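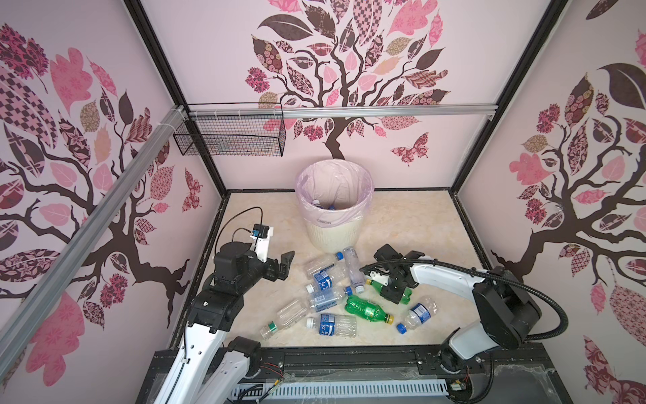
**Stain bleeding on an unfinished box**

I'm making a keepsake box for my niece's wedding in September. I put dark stain on the lid two days ago and it still comes off on my fingers. Can I just seal over it?

Anayeli Ibarra

**Gunhild Bjarnason**

Don't seal yet. You left too much on. Wipe it down with a rag and mineral spirits, then let it sit 3 days with a fan on. If a white cloth comes away clean, spray thin coats – 40 minutes between them, or whatever your can says. Lay the rags flat outside to dry, they can catch fire if you ball them up.

**Evaristo Tedesco**

I just use paint. Never had this problem.

**Natalia Cisneros**

What Gunhild said, if it's oil stain. Check the can first. Test the spray on the bottom of the box too, mine wrinkled.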